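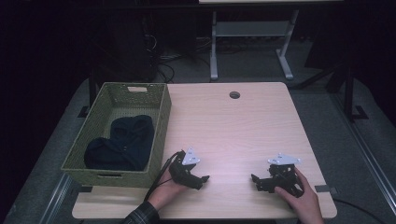 Anholm opens laundry and folding room for residents of the Boder building

ANHOLM, 14 Jun 2022 – Residents of the Boder apartment building now have a shared room where they can sort, fold and pack their clean laundry. The room was prepared by the household services company Vimex and is open to all 83 apartments in the building.

The room is next to the washing machines on the ground floor. Until March this space was used for storing old doors and paint. Vimex has cleared it, painted the walls and installed folding tables with a light wood-grain surface. The tables have rounded corners, so that sweaters and other knitted clothes do not catch when they are pulled across. Near the back edge there is a small round opening for cables, which makes it possible to use an iron or a steamer without a cord lying over the front of the table.

Each resident can also borrow a basket. The baskets are rectangular, in a quiet olive green, with open lattice sides which let the air pass to the clothes. A handle slot is cut into each short side. With the long side of the basket pointing to the back of the table, there is still enough free surface next to it for spreading out a shirt.

"In many of our apartments the only large surface is the bed, and people told us that they fold the laundry there late in the evening or they do not fold it at all," said Ilham Siregar, who is responsible for resident services at Vimex. "We wanted to give them a proper table at a good height, close to the machines. It is a simple thing, but it was requested very often."

The planning of the room took 11 weeks. During this time Vimex asked the residents which household work they find most difficult to do at home. Folding of bed sheets and sorting of dark clothes were mentioned most frequently. For this reason the tables are placed with free space on both sides, and two persons can fold a large sheet together.

Use of the room is included in the monthly service fee. It is open every day from 7 in the morning until 11 in the evening. Baskets can be taken to the apartment and should be returned on the same day. Clothes which are left in a basket overnight will be kept for 6 days at the reception desk, and after this they will be given to the clothing collection in Oei Street.

Vimex will also offer short folding lessons in the room. The first lesson is about shirts and sweaters, the second about bed sheets and towels. Participation is free of charge, but places are limited and residents are asked to write their name on the list at the reception desk.

About Vimex
Vimex provides cleaning, laundry and reception services for apartment buildings in Anholm. The company takes care of the Boder building and six other houses in the town.

Contact for the press
Ilham Siregar, Resident Services, Vimex, Oei Street, Anholm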